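June, second week of the Drastard trial

Okay, so the Drastard license came through before lunch and I've been poking at it ever since. For anyone just joining: it's the Clultia simulation package, the one with the wrist view and the ready-made household rooms, and we have to say yes or no before the Widmer money gets spent on something else. Seat price is $1,748 for the year, plus 300 for the extra rooms pack, and I want to be sure we'd use the extra rooms before I put that on the form.

Install was painless (finally!). First thing I did was swing the arm around with the fingers open and look at what the wrist view gives you away from the table. Textures are better than I expected, tile and grout especially, though a plain gray wall is still a plain gray wall.
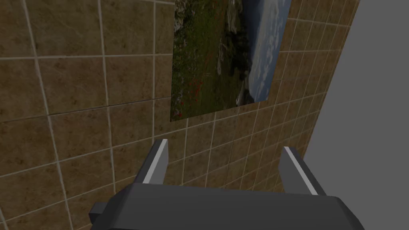

Serncombe wrote back under my first note that pretty walls are fine but the contact settings are what we'd be paying for, and could I please try friction before I fall in love with the wallpaper. Fair! I'd add that the old package has decent contacts and hideous rooms, so I'm allowed to enjoy this a little.

So, friction. Defaults are way too grippy for my taste. I dropped the finger pads a couple of notches, saved it as a new profile, and queued 800 grasp attempts on the mug task with random starting poses. It got through 574 before I had to give the machine back, no crashes, and the log picks up where it stopped, so I'll finish the rest tonight. The starts I care about most are the sideways ones near the table edge, mouth toward the gripper, where the fingers have to go on either side of the body and the handle sticks out beyond. 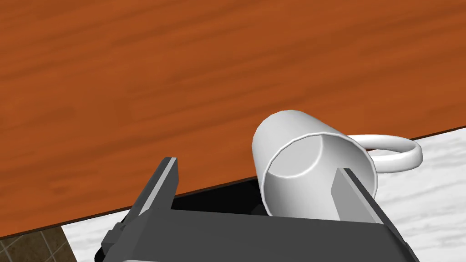

Gripes so far: the profile menu forgets your units every time you close it, and export only writes one folder per run, so I'm renaming things by hand like it's my first week. Support answered in about an hour with a workaround for the units. Nothing on export yet.

Leaning yes on the seat, undecided on the rooms pack. Still to do: rerun with the stock pads, ask Clultia if the license moves between machines, clear my junk off the shared drive.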